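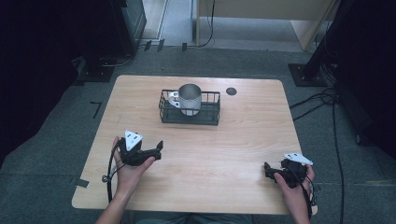 드디어 올해가 가기 전에 내 커피 자리를 정했다! 3월에 이사 비슷한 방 정리를 한 뒤로 컵은 책장에, 드리퍼는 창틀에, 원두는 또 서랍에 있어서 커피 한 잔 마시려면 방을 한 바퀴 돌아야 했는데, 이제 그 짓도 끝이다. 밝은색 나무 테이블 위에 진회색 철제 바구니를 놓고 그 안에 은색 머그를 세워 두니까 어찌나 그럴듯한지. 머그는 손잡이만 하얀색인데 이게 정말 마음에 든다. 몸통은 번쩍거리지 않는 무광 금속이라 차분하고, 손잡이가 하야니까 무거워 보이지도 않는다. 바구니도 가는 철사로 짠 낮은 거라서 컵이 파묻히지 않고 쏙 올라와 보인다. 회색 카펫이랑도 잘 어울리고!

2020년 12월 30일. 달력은 이제 한 칸 남았다.

바구니 고르는 데만 사흘 걸렸다. 처음엔 Flirkar에서 나온 깊은 걸 장바구니에 넣어 놨는데, 밤에 누워서 생각해 보니 그건 빨래집게 통이지 컵 자리는 아닌 것 같아서 뺐다. 그다음엔 Tunda의 대나무 쟁반. 예쁘긴 진짜 예뻤는데 나무 위에 나무라 좀 심심할 것 같았다. 결국 철제로 돌아왔고, 오늘 올려 보고 혼자 박수 쳤다. (진짜로 쳤다.)

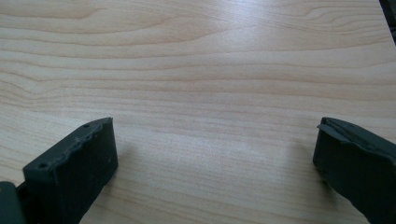 그리고 테이블! 바구니 자리를 보느라 위에 있던 걸 싹 내리고 마른 수건으로 한 번, 꼭 짠 수건으로 한 번 닦았다. 그러고 나서 턱을 거의 상판에 대고 봤더니 나뭇결이 이렇게 예쁜 줄 왜 몰랐나 싶다. 가로로 쭉쭉 가다가 어떤 데는 슬쩍 휘어서 물결 같고, 지도에 있는 등고선 같기도 하고. 맨날 책이랑 영수증으로 덮어 놨으니 볼 일이 있었겠나. 새해에는 영수증은 무조건 서랍으로. 둥근 모서리도 좋다. 전에 쓰던 책상은 모서리가 뾰족해서 허벅지에 멍이 가실 날이 없었는데.

저녁에는 Donati 원두를 뜯었다. 200그램짜리 봉투인데 아껴 먹자고 다짐해 놓고 첫날부터 세 잔을 내렸다. 첫 잔은 너무 진했고, 둘째 잔은 물을 80밀리쯤에서 멈춘다는 걸 딴생각하다가 넘겨서 싱거웠고, 셋째 잔이 딱 좋았다! 고소한데 끝이 살짝 귤 같다. 덕분에 지금 자정이 다 됐는데 눈이 말똥말똥하다. 내일 아침 생각하면 자야 하는데 자꾸 일어나서 바구니를 왼쪽으로 조금, 다시 오른쪽으로 조금 옮겨 보고 있다. 왼쪽이 낫다. 오른쪽은 노트 펼 자리로 비워 둬야지.

남은 건 작은 스푼 둘 곳이랑 필터 종이. Clemilell에서 나온 필터 꽂이가 괜찮아 보이던데 100장짜리 한 묶음이 통째로 들어가는지 모르겠다. 내일 상품평을 더 읽어 봐야겠다. 안 들어가면 반만 꽂고 반은 서랍에 넣으면 되지 뭐. 스푼은 일단 원두 봉투에 같이 넣고 집게로 집어 놨다.

아, 그리고 내일은 우유 사 올 것. 라떼도 저 은색 머그에 마셔 보고 싶다!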